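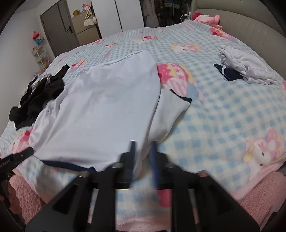
# Brastcombe Box Scores

3 min read

Game-by-game batting and pitching lines for the Brastcombe summer baseball league, typed up from paper scoresheets and checked against the printed league tables. Two seasons are complete. A third is partly entered and is kept out of the release until the missing sheets are found.

Last updated: 29/01/2021

## Files

- `games.csv` - one row per game: date, home team, away team, runs, innings played
- `batting.csv` - one row per player per game
- `pitching.csv` - one row per pitcher appearance, in order of entry
- `moves.csv` - roster additions, releases and loans between clubs
- `teams.csv` - team codes and home fields

`games.csv` joins to the others on `game_id`. Player IDs stay the same when a player changes clubs, so group by `player_id` and `team` if you want club totals.

## Teams

Hulletberg and Pärn are in both seasons. Hulletberg played the first season under its sponsor's name, Flosport, and both names share the code `HUL`. The name printed on the scoresheet is kept in `team_as_written`.

All files are UTF-8. If Pärn shows up garbled in a spreadsheet, set the encoding on import. Please don't send a corrected file with the accent removed.

## Scoring notes

Regular games are seven innings. Doubleheader games are listed separately and end in `_1` or `_2`. Games stopped by rain before the fifth are in `games.csv` with `status` set to `void` and have no player lines.

Innings pitched are stored as outs. Divide by three.

Earned runs follow the scorer's call. Where the scorer left the column blank, the field is empty. Don't read it as zero.

Stolen bases were not recorded at Pärn home games in the first season. Caught stealing is missing for the same games.

## Known problems

- Game 45: the batting lines add up to one run more than the final score. Both numbers are as written.
- Game 47: the second page of the sheet is lost. Away batting is missing after the fourth inning.
- Some September playoff games list a pinch runner as a full substitute.
- Moves made between seasons have no day, only a month.

## Using the data

Free to use and share with credit to Brastcombe Box Scores. Batting averages are not included; work them out from `h` and `ab`.

To report an error, open an issue with the `game_id`, the column and the value you think is right. A scan of the scoresheet helps if you have one.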